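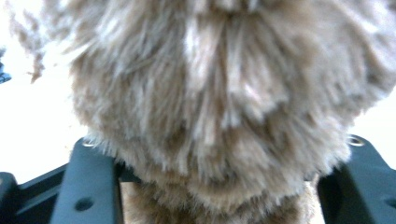
Figure 3. Long pile seen close to, with pale strands down the middle and browner shading in the folds.

3.2 Feel and the look of softness

We had rather expected our visitors at Jullovcombe to talk about warmth first, as people so often do with anything shaggy, but what they wanted to talk about, and at some length, was colour. Of the 50 people who sat with us, 31 brought up the mixture of creams and browns before they said a word about touch. Long fibres seem to invite this (Figure 3): the tufts overlap, the hollows between them go darker, and the tips thin out to wisps at the edges, so there is a good deal for the eye to wander over. Kirstin Halliday, who kept the session notes, marked such remarks as "looking talk", and we have kept her lovely phrase in the tables. Remarks about combing, stroking and shedding were grouped separately and are taken up in Section 3.3.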